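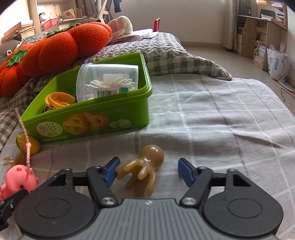
Small things end up on beds. A bed is the largest flat surface in most rented rooms, and for anyone sorting toys, toiletries and papers in a room with one desk and one shelf, it is the place where the work gets done.

The home-organization adviser at Grarngate spends most of her week on rooms of this type. The firm takes on single rooms only, with a standard visit of 115 minutes, and she has completed 140 of them. We spoke at the Grarngate office in March, on the subject of small-item storage: what goes in tins, what goes on shelves and what should stay out.

Her method starts with the bedding. She asks for the bed to be made before anything is put on it, and she prefers a flat sheet to a quilt as a work surface. "A quilted blanket has pockets," she said. "Swabs, hair ties, anything under an inch long goes down into the channels. Fold the quilt back and work on the sheet. If the sheet has a grid on it, so much the better, you can line things up."

The second step is containers, and she does not start by buying them. Cookie tins are her first choice for a bedside kit. They are rigid, they stand square against a wall or a headboard, and the owner already knows what they look like. "People will buy six matching boxes and then forget which one has the tape in it," she said. "A green cookie tin is a green cookie tin. You remember it."

She keeps cotton swabs in the plastic tub they are sold in and stands the tub upright in the tin. Decanting swabs into a glass jar, she said, gains nothing and exposes them to dust. The gap left beside a round tub in a rectangular tin is usually wide enough for one or two flat round items stored on edge. She does not put liquids in the same tin.

Soft rubber and vinyl toys are a separate problem. Octopus shapes in particular tangle with string, and the tackier grades pick up lint from knitted fabric. Her rule is to keep them away from crochet and plush until they have been rinsed and dried. "Rubber with rubber, knit with knit," she said. "A toy on a string gets the string wound up first. Otherwise you pull out the pig and get the whole farm."

Large cushions and plush stay on the bed. She has tried shelving them and no longer recommends it: a knitted pumpkin takes the space of a row of books and slides off anyway.

Papers are the item she is strictest about. Loose sheets left on a blanket are moved to the desk first, before any toy is touched, and they go into a Clumitz folder or a plain envelope. Plastic shopping bags on the floor are dealt with last — they tend to hold things that belong in the tin, and the tin will have been packed by then to show how much room is left.

On cost, she was brief. The firm's Fandeo price sheet lists 2,040 separate storage products, and she uses 2 of them regularly: a shallow basket for shelves and a roll of paper labels. The rest of her supplies come out of the client's own kitchen.

Grarngate takes bookings for single rooms through the Jafarzadeh building, second floor, mornings only.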